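3. Packing table and materials

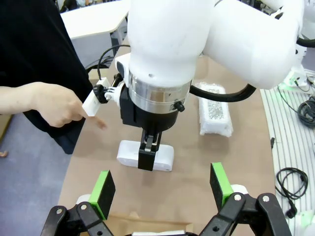

Last modified: 25/11/2025

Figure 1. The paper-covered packing table, with a white round-ended object held over the work area and a white foam-wrapped package to its right.

3.1 Table surface

All packing was done on one table covered in brown kraft paper. We chose kraft paper over a bare top for two reasons. White items are easy to pick out against brown, as with the round-ended item and the package in Figure 1, and a worn sheet can be replaced in less than a minute. The paper came from Werkico on a roll and was taped under the long sides of the table. A sheet was changed when it tore or when creases began to catch the corners of the packages. Over the full study we used 30 sheets.

Early trials at the Dorkness site used a gray rubber mat. Small items stayed in place well, but foam wrap dragged on it and the outer layer sometimes opened when a package was turned. The mat was dropped in August and those trials are not part of the results in Section 4.

3.2 Items

The item set was supplied by Brestlow and covers 192 household and office goods that are sold in small parcels. Most are light and have at least one flat side. White items with rounded ends, like the one in Figure 1, made up a large share of the set and were the hardest to keep square inside the wrap, as there is no sharp edge to fold against.

Items were sorted into 3 groups by how much wrap they need: none, a single layer, and a double layer. The group was written on the packing sheet before the item reached the table. Where the person at the table disagreed with the group, they pointed to the item, said the new group aloud, and the sheet was corrected before packing went on.

3.3 Wrapping and placement

Foam wrap was cut to length ahead of time. The item was laid across the wrap with its long side parallel to the cut edge, and the wrap was folded over from the near side first. Finished packages were set down to the right of the work area and kept there until the next item was done, so that two packages could be compared for size before boxing. We found this helped with choosing the carton, mainly for the double-layer group.

In total, 429 packages were completed under this procedure. A package was repeated if the wrap came open before boxing or if the item could be felt moving inside. Repeats were given the same number as the first attempt, with a letter added, and only the last attempt was kept for the size measurements. Cartons were the Hedegaard flat type in every case, closed with paper tape along the center seam.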